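I bought my first label printer in April, for the small tea shop I run from my apartment. Before that I wrote every address by hand, and my handwriting is not a thing to be proud of. The printer is a Plorik, gray, and it makes a noise like a small goat.
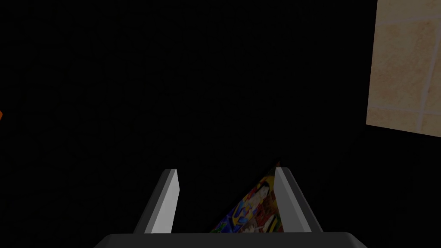 *Posted by Lu on August 8, 2018, in Paper and Ink*

The printer was cheap. The labels are where the money goes. One roll has 286 labels, and the maker's own roll costs 22 dollars. So I tried the rolls from Gisari, which cost 10 dollars and have the same size on the box.

The first Gisari roll worked well for two weeks. Then the printer began to skip. It printed half of an address on one label and the other half on the next one. I cleaned the head with alcohol, I turned everything off and on, and I read the manual in two languages. At last I measured the gap between the labels, and it was a little wider than on the old roll. 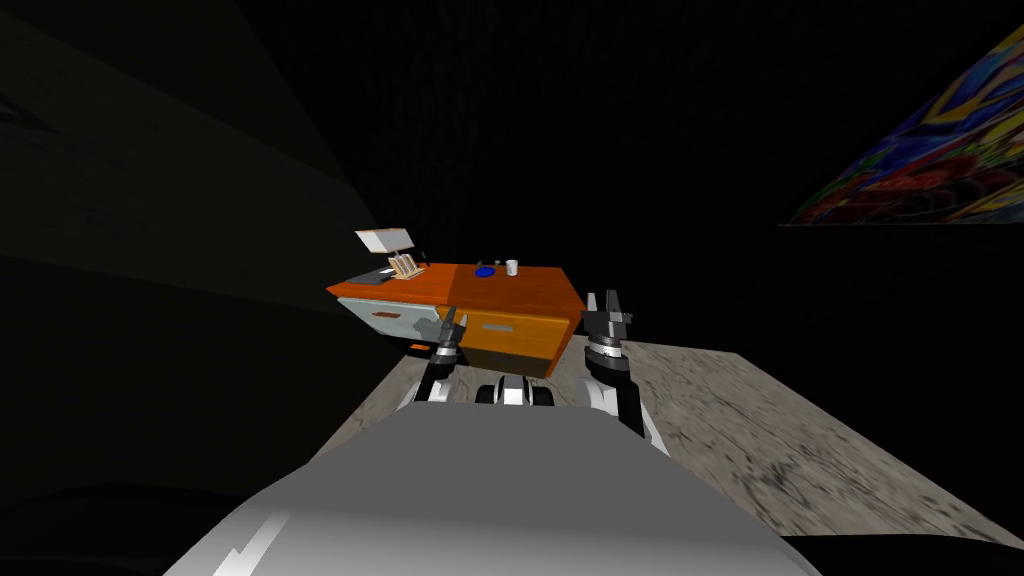

*Desk and two arms, from the robot's side.*

There is a setting for the gap. It is under "Media", then "Advanced", and you must hold the feed button until the light blinks. After this the printer feeds one blank label and learns the new distance. I lost eight labels before I understood that the cover has to be closed.

Now I use Gisari for packages and keep the expensive roll for the tea tins - the print is darker there, and it does not rub off so easily. I wrote about the skipping on the Serkholm forum also, and I got one answer the same evening.

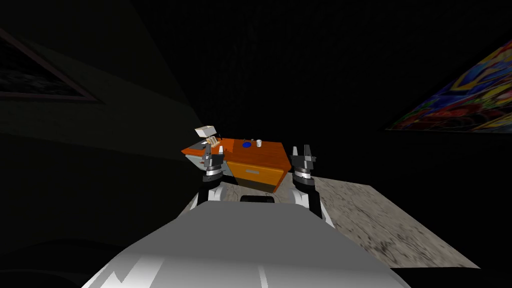
Serkholm_Pete wrote that the gap setting goes back to the old value after every firmware update, so I should write it down on paper and keep it inside the lid. I did it the next morning, by hand, in my ugly letters.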